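How I Do Three Weeks of Laundry in One Evening at the Shared Machines

Posted Tue 23 June by Dineo Sibiya

My building on Engelbrecht has no hookups in the apartments, so everything I own gets washed in the shared laundry room downstairs. I used to hate it. I'd lose socks, I'd forget which machine was mine, and one August I shrank a sweater I'd worn exactly once (still not over it!). Now I've got a routine, and it takes me one evening with time left over for dinner.

What you'll need: your laundry, detergent, a bag for the clean stuff and a phone with a timer. I use the Ollia unscented liquid, but whatever you've got is fine.

Step 1. Sort upstairs

Do this at home on the bed, where you've got space. I make a dark pile, a light pile and a "who knows" pile for anything new and bright. Neon stuff gets its first couple of washes alone. After that I let it run with the navy things on cold and I've never had a problem.

Empty every pocket while you're at it. Zip the zippers, turn the printed shirts inside out, and read the tag on anything you care about.

Step 2. Look inside before you load

Open the door all the way and check the drum, right up to the top and down by the slots along the bottom lip. Stray socks love to hide there. Check the sticker on the front too, because the washer and the dryer look like twins when you're tired. Ours both say number 1, and the only difference is the last character: 洗 is wash and 烘 is dry. I have put dry towels in the washer. Learn from me.

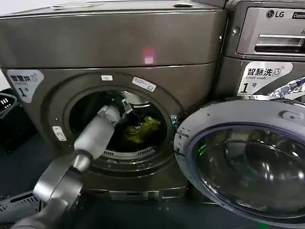 Step 3. Load it loose

Shake each thing out as it goes in, especially jeans and hoodies. I stop when I can still get my hand in flat over the top of the pile. Sheets go in one at a time, never in a big wad, or you'll pull out a rope later.

Cold water is my default for colors. Set your phone timer as soon as you press start, and give yourself 2 minutes less than the display says so you're downstairs when it finishes.

Step 4. Sort again before drying

Please don't just scoop the whole lot across! Pull things out piece by piece and untangle as you go. Anything stretchy or woolly goes in the bag to hang upstairs.

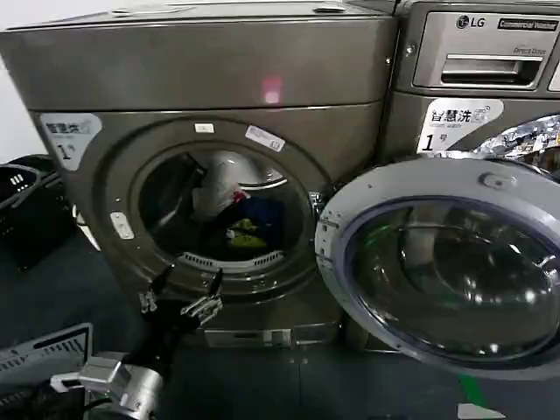
Washer number 1 with the door open: navy, yellow-green and something white.

Step 5. Dry, then check early

Clean the lint off first if your machine lets you get at it. I set mine for 90 minutes when there are towels in there, then go down early and take out the thin shirts. They're always done way before the heavy stuff, and leaving them in is how you get that crunchy collar.

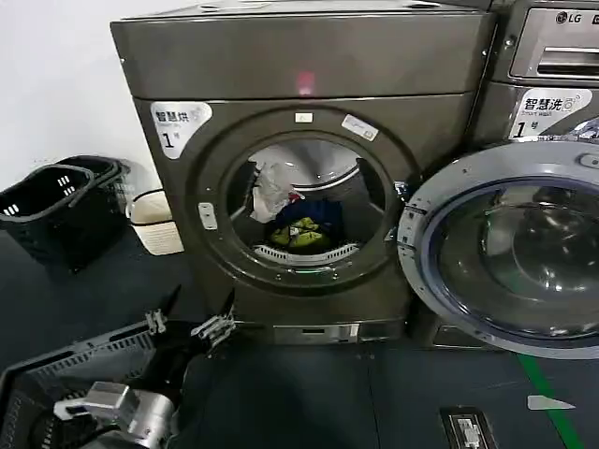

Fold what you can right there while it's warm. I do shirts first, then pants, and I let the socks wait till I'm back on the couch. If you've got a long load still going, start the next wash and go eat something.

Last thing, feel around the top of the drum with your hand before you leave. Black socks on dark metal are invisible, and I'm down to three matching pairs.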